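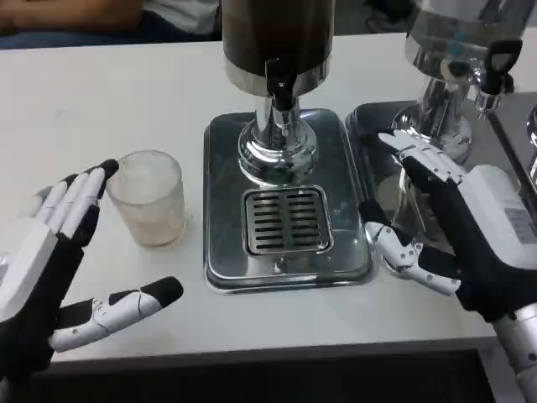
夏天给客人准备冷泡茶，茶叶要放多少，泡多久，做好以后能放多长时间？

湖边早班

我在一家小旅馆做早班，旅馆的名字叫 Plomevham。从八月开始，老板想在早餐的时候给客人提供凉的茶，不加糖。住满的时候有 23 位客人。以前我只会泡热茶，热茶放凉以后，颜色变得很深，味道也苦，有时候表面还有一层薄薄的东西，客人看见了就不想喝。

我试过把袋泡茶放在冷水里一个晚上，结果绿茶还好，红茶几乎没有香味，只有颜色。第二次我多放了茶，又变得很涩。我不知道问题是在茶、在水，还是在时间。

我想请教有经验的朋友：一升水应该放多少茶叶？是放在冰箱里泡，还是放在桌子上泡？早上没有喝完的，晚上还能不能喝？厨房里有一台普通的冰箱，地方不大。我的中文不是母语，如果有写得不清楚的地方，请告诉我，我再补充。

Eduardo Guerreiro

每升冷水放 5 克散茶，放进冰箱，晚上泡，早上把茶叶拿出来，当天喝完。这是我用得最多的做法，绿茶和清香的乌龙都可以这样开始。然后您根据自己的口味改，一次只改一样东西。

我也不是中国人，学中文很多年了，在 Brirness 的一家徒步客栈管过四个夏天的厨房。那里的海拔是 1,971 米，所以我对水温这件事有一些特别的体会，后面会写。我写得比较长，请您选有用的部分看。

先说茶叶的量。

5 克每升对很多喝茶的人来说是淡的。我从这个量开始，原因很简单：早餐的时候，客人喝凉茶是为了解渴，他们的杯子常常很大，喝得也快。如果茶太浓，空着肚子喝会不舒服，我自己就有过这样的经验。如果您的客人喜欢浓一点，可以加到七克或者八克，再多我就不建议了。您说第二次多放了茶就变涩，我猜想是加得太多，或者茶叶太碎。

袋泡茶里面的茶常常是很碎的。碎的茶叶出味道快，苦和涩也出得快，水也容易浑。同样的重量，碎茶泡一个晚上和整片的茶叶泡一个晚上，结果是两种不同的饮料。如果您必须用袋泡茶，请把时间减短，泡三个小时以后就尝一次，觉得够了就把茶包拿出来。拿出来的时候不要挤它。很多人有挤茶包的习惯，我以前也有，挤出来的那一点水又苦又浑，会把整壶的味道改变。

称茶叶要用秤，不要用勺子。同一把勺子，装卷得很紧的乌龙和装很松的白茶，重量可以差好几倍。厨房的秤如果只能显示整克，也够用了。我们每次做一大壶，水是 4,000 毫升，茶叶是二十克，差一克没有人能喝出来。

再说在哪里泡。

请放在冰箱里。我知道有的人把茶放在桌上泡，或者放在太阳下面晒，说这样香味更好。在家里自己喝，这是自己的选择，但是您是给客人喝的，我觉得应该更小心。茶叶是农产品，冷水没有把它加热过，茶叶上面有什么，水里就可能有什么。温暖的地方，细菌长得快；冰箱里面长得慢。冰箱的温度最好在四度或者更低，您可以在里面放一个小温度计，很便宜。我们的冰箱门上写的是三度，可是放进去一量，靠近门的那一层是八度，后来我就只把茶放在最下面靠里的位置。

还有一个小问题，就是冰箱里的味道。茶很容易吸收别的味道，这一点您一定知道，可是泡在水里的时候也一样。有一次我们把茶和切开的洋葱放在同一层，壶的盖子没有盖紧，早上倒出来，有一位客人很礼貌地问我，这是什么汤。从那以后，我每次都检查盖子。如果盖子不密封，可以先盖一层保鲜膜，再盖盖子。

时间。

绿茶：四到六个小时就有味道了，八个小时也不会太苦。

清香乌龙：六到八个小时。卷成球的那种，前两个小时几乎没有变化，请不要着急加茶叶，它还没有打开。

白茶：八到十个小时。老一点的白茶，冷水很难泡出味道，我后来就不用它做冷泡了。

红茶：八个小时以上，而且要选香气好的。您说红茶没有香味，只有颜色，这是很多人都遇到的。红茶的一部分香味需要热水才能出来，所以我对红茶用另外一个办法，下面写。

茉莉花茶：四到五个小时。花茶做冷泡，在我们那里是最受欢迎的，不懂茶的客人也喜欢。时间太长，花的味道会变得有点像香皂，这是我个人的感觉，别人也许不同意。

红茶的办法是先热后冷。把茶叶放在一个耐热的壶里，倒一点热水，刚刚盖过茶叶就可以，等一分钟，然后把剩下的冷水全部倒进去，再放冰箱。热水把茶叶打开，香味先出来一部分，后面的冷水让它慢慢继续。这个办法也适合卷得很紧的乌龙。请注意，热水的量要少，不然放进冰箱的时候整壶都是温的，要很久才能凉下来，旁边的牛奶和黄油也会受影响。

如果容器是玻璃的，请先确认它是不是耐热玻璃。普通的玻璃壶，先倒开水再倒冰水，有可能会裂。我打破过一个，是客栈老板母亲的，我到现在还觉得对不起她。

关于水。

水对冷泡茶的影响，比对热茶的影响更容易看出来。您说热茶放凉以后表面有一层薄薄的东西，这多半和水硬有关系。水里的钙和茶里的一些成分结合，就会有那样一层膜，喝了没有害处，但是不好看。您可以做一个很简单的比较：一杯用自来水，一杯用过滤的水，同样的茶叶，同样的时间，早上并排放在窗户旁边看。如果过滤水的那一杯清亮，您就知道是水的问题了。

热茶放凉以后变浑，还有另外一个原因，就是茶比较浓，又冷得太快或者放进了冰箱，茶里的成分会变成很小的颗粒，中文好像叫“冷后浑”。这个词我学了很久才记住。浓的红茶最明显。它不表示茶坏了，加一点热水又会变清。不过您不可能给每一位客人解释这个，所以直接用冷水泡比较省事，冷水泡出来的茶一般都比较清。

说到海拔，Brirness 的水烧开的时候不到九十四度。有的客人是喝茶很认真的人，他们说我们的红茶没有力气，我开始以为是茶不好，换了两种，还是一样。后来是一位在山上住了很久的厨师告诉我，水在山上烧不到一百度，泡红茶和黑茶都会弱一些。冷泡就没有这个问题，山上的冷水和山下的冷水，泡法是一样的。所以我们夏天才改成主要做冷泡。如果您在海拔低的地方，这一段可以不看。

清洗。

这一部分我觉得最重要，但是大家谈得最少。装茶的容器，每天都要全部倒空，拆开洗。如果您用的是带龙头的那种容器，龙头里面一定要洗。茶的颜色会留在龙头里，时间长了，里面有一层滑滑的东西，从外面完全看不见。我第一次拆开龙头的时候很吃惊，因为我每天都洗桶，以为已经很干净了。现在我的做法是：晚上倒空以后，用热水和洗洁精洗桶，龙头拧下来，用细的刷子刷里面，冲干净，分开放着晾干，早上再装。橡皮圈也要拿下来洗，装回去的时候看一下方向，装反了会漏水。

茶垢可以用小苏打，或者柠檬酸加热水泡一会儿。洗完要冲很多遍，不然第二天的茶有怪味。有香味的洗洁精我也不喜欢，换成没有香味的以后，茶的味道明显干净了。

能放多久。

茶叶拿出来以后，放在冰箱里，我的规定是二十四小时之内喝完，超过就倒掉。从冰箱里拿出来放在早餐桌上的，我的规定更短，早餐结束就倒掉，不再放回去。您问早上没有喝完的晚上能不能喝，如果它一直在冰箱里，可以；如果它在桌子上放过一个早上，我不会给客人喝。倒掉很可惜，所以我宁愿做两小壶，先拿出一壶，快没有了再拿第二壶。第二壶没有打开的话，下午还可以用。

请不要把新的茶加到旧的茶里面去。这件事大家忙的时候都会做，我也理解，但是旧的茶就永远没有倒完的一天。

做多少。

您说住满是 23 位。早餐不是每个人都喝凉茶，有人只要咖啡，有人只喝水。第一个星期，请您每天在纸上写下来做了多少，剩了多少，不用很正式，写在冰箱旁边就可以。天气热的那天和下雨的那天差别很大。有了这张纸，您就不用问任何人了，包括我。

容量上，我建议您从一壶 4,000 毫升开始。如果冰箱放不下这么高的壶，可以分成两个矮的，躺着放的瓶子也可以，只要盖子不漏。

茶叶去哪里买。

我没有办法告诉您最好的店，每个地方不一样。我们在 Cunwood 的市场里有一家叫 Meireles 的小店，老板卖香料，也卖一点茶，他让我每种先拿一小包回去试。我觉得这样的店值得找一找。做冷泡不需要贵的茶，但是也不能太旧。旧的绿茶，热水泡还有一点香气可以骗人，冷水泡就什么都没有。买的时候，可以问什么时候到的货，打开闻一下，如果只有纸箱的味道，就不要买了。

买回来以后，大包分成小包，封好，放在阴凉的地方。厨房里炉子旁边的架子看起来很方便，其实是最坏的位置。

最后写一下我每天的顺序，您可以参考。晚上十点，厨房收拾完，洗手，称二十克茶叶，放进茶袋。茶袋要大一点，茶叶会长大好几倍，袋子太小，中间的茶叶碰不到水，等于没有放。壶里先倒水，后放茶袋，轻轻按一下，让它湿透。盖好，放在冰箱最下面。早上六点，把茶袋提起来，让它自己滴干，然后扔掉。用干净的勺子搅一下，因为下面的茶比上面的浓。我先倒一小杯尝，没有问题才给客人。然后在壶旁边放一张小卡片，写茶的名字，写“无糖，含咖啡因”。后面这三个字请一定写，有的客人以为冷的茶没有咖啡因，给小孩子喝很多。

如果还有不清楚的地方，您可以在下面继续写，我一般晚上看。

湖边早班

谢谢 Eduardo，写得非常详细，我把它抄在本子上了。有两件事我想再补充问一下。

第一，我们早上六点的时候厨房里只有我一个人，要烤面包，要切水果，有时候我忘记拿出茶叶，等想起来已经七点半了。这样会不会很苦？第二，有一位常来的客人问能不能放水果和薄荷，老板说好，我有一点担心。

Eduardo Guerreiro

多一个小时，问题不大。冷水泡茶变化很慢，绿茶多泡一个多小时，会浓一点，但是一般不会到不能喝的程度。如果您觉得浓了，加一点冷水就好。您也可以晚上晚一点再泡，时间就往后移了。我忙的时候会把手机的闹钟设在开始烤面包之前，闹钟的名字写“茶”，这样不容易忘。

水果和薄荷，我的意见是早上再放，不要和茶一起过夜。柠檬过夜以后皮的苦味会出来，草莓和桃子会变软，水会浑，而且水果让饮料坏得更快。薄荷过夜会变黑，样子不好看。所以早上把茶倒出来以后，放几片洗干净的柠檬，几枝薄荷，喝完就倒掉。如果容器有龙头，切得很小的水果和薄荷的叶子会堵住龙头，请切大片，或者把它们放在旁边的小碗里，让客人自己加。我后来只用小碗，洗起来也方便。

水果要用流动的水洗，连皮放的柠檬要多刷一会儿。有蜡的柠檬，用热水冲一下再刷。

还有，放了水果的茶，请在卡片上也写清楚放了什么，有的客人对某些水果过敏。

慢火小灶

前面的朋友写得很好，我只加一点不同的意见。

我觉得 5 克太淡。我在家里做，一升水放十克乌龙，泡一个晚上，味道刚好，家里的老人和孩子都没有说苦。当然我用的茶是亲戚自己种的，叶子很大，没有碎。楼主可以先做一小瓶浓的，早上客人来了，让他们自己加水或者加冰块。加冰块这件事前面没有提到：如果杯子里要放很多冰，茶一定要浓一点，不然冰化了以后，就只是有一点颜色的水。

冰块也要用过滤的水做。冰箱里放了很久的冰有一股味道，放进茶里特别明显。

另外，我不太同意二十四小时这个规定，我家里常常放两天，也没有生过病。不过我家里只有三个人喝，给旅馆的客人喝，可能还是按照他说的比较好。

关于过滤水，我用的是一个 Brirness 的滤水壶，名字和那座山一样，我不知道有没有关系。滤芯要按时间换。我有一次忘记了换，水反而有一种味道，后来看说明书才知道，说明书上写得很清楚，是我没有看。滤好的水也不要放在外面好几天，里面已经没有氯了，更容易坏。

Eduardo Guerreiro

加冰的情况您说得对，我忘记写了。如果杯子里放冰，我会用到八克。我们客栈没有制冰机，所以我一直没有想到这件事。

十克大叶子的乌龙，我也相信是好喝的。我写的 5 克是开始的量，特别是在不知道客人口味的时候。

木桥下

有没有人试过用热茶直接倒在冰上？我看过有人这样做，五分钟就好了，不用等一个晚上。早上如果发现昨天晚上忘记泡了，我就是这样救急的。

做法是茶叶放两倍，热水放一半，泡三分钟，马上过滤，倒在一大壶冰块上，搅到冰差不多化完。香味比冷泡的浓，颜色也漂亮。缺点是需要很多冰，而且有时候会浑，就是前面说的冷后浑。红茶和茉莉花茶效果好，绿茶要用不太热的水，不然很苦。

请用不锈钢的或者耐热的容器，不要用普通玻璃。倒的时候慢一点，冰块会响，也会跳，我被烫到过手。

湖边早班

谢谢大家。我今天早上把龙头拆开看了，Eduardo 说的那一层东西，我们的龙头里面也有。我洗了三遍，现在干净了。橡皮圈我第一次真的装反了，漏了一地的水，幸好客人还没有下楼。

昨天晚上按照 5 克做了茉莉花茶，泡了五个小时，早上七点拿出来。茶很清，没有苦味。有两位客人说好喝，一位客人说太淡，我就给他另外放了一个小茶包在杯子里，他很满意。今天剩下半壶，早餐结束以后倒掉了，我也开始在冰箱旁边的纸上写了。

自来水和过滤水的比较也做了，过滤水的那杯确实没有那一层薄膜，自来水的那杯有一点。老板看了以后同意买一个滤水壶，我下个星期去 Cunwood 买。

明天想试先热后冷的红茶。我还有一个小问题：倒一点热水，等一分钟以后，那个热水要不要倒掉？我记得有的人泡茶，第一遍的水是不喝的。

Eduardo Guerreiro

不要倒掉，香味就在里面。直接把冷水加进去就可以了。有的人洗茶，第一遍不喝，那是另外一种习惯，如果老板坚持要洗，可以先用一点热水很快地过一遍，几秒钟，倒掉，然后再倒第二次热水，等一分钟。但是这样红茶会再淡一些，您可以多放一两克。

茉莉花茶五个小时没有苦味，说明这个茶不错。请您记下来是哪一家的，下一次买同样的。我自己就没有记，换了一批以后找了整个夏天也没有找到原来的味道。

您的壶如果是玻璃的，做红茶之前请再看一次底下有没有写耐热。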